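Search this site Search Go

Why Does Water Stick to Itself?

Water is made of very small parts called molecules. One molecule of water has two hydrogen atoms and one oxygen atom. It is far too small to see, even with a school microscope.

The oxygen side of a water molecule has a slight negative charge. The hydrogen side has a slight positive charge. Opposite charges pull on each other, so the hydrogen side of one molecule is drawn to the oxygen side of the next. This pull is called a hydrogen bond. The pull between molecules of the same kind is called cohesion.

Surface tension

Inside a glass of water, each molecule is pulled from all sides by its neighbors. A molecule at the top has no water above it. It is pulled sideways and down. As a result the top layer is held tight, and it resists being broken. This is surface tension.

A pond strider can stand on a pond for this reason. Its feet push small dents into the surface but do not go through. Soap weakens surface tension. A strider placed on soapy water would sink.

Why drops are round

Surface tension pulls water into the shape with the smallest outside area. For a given amount of water, that shape is a ball. Small drops are close to round. Large drops are flattened by the air as they fall, and very large ones break apart.

Sticking to other things

Water is also drawn to many other materials. This is called adhesion. Adhesion is why water climbs a paper towel, and why a drop hangs from the end of a faucet or the mouth of a bottle before it lets go. The drop grows until its weight is greater than the forces holding it. Then the neck of the drop gets thin and snaps.

Try it: count a measure of drops

1. Put a ruler, a dropper and a small measuring cup on a tray.
2. Let single drops fall into the cup from a low height. Keep a tally - one mark for each drop.
3. Stop at 42 drops and write down the level.
4. Repeat with soapy water. Compare the two levels.

A liter holds 1000 milliliters, so a two-liter bottle holds 2000. Use your result to work out how many drops would fill one.

Openings that water can leave by: a faucet spout and the neck of a bottle.
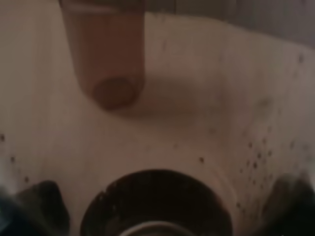
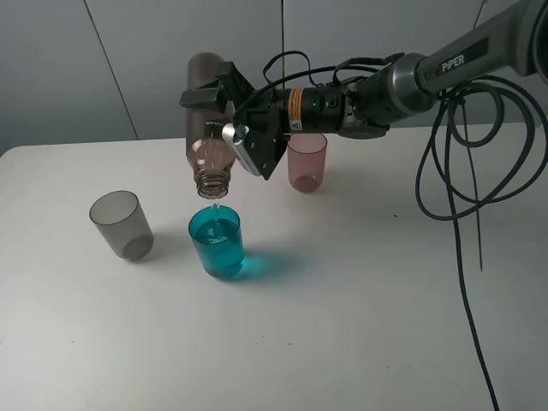
Larasati Liew wrote in to say that her soapy drops came out smaller than the plain ones, so 42 of them did not reach the same line, and she asked whether warm water would change the result as well. It should - surface tension gets weaker as water warms up.

Modstead Science Pages | Contact us | Copyright 2018 | Back to top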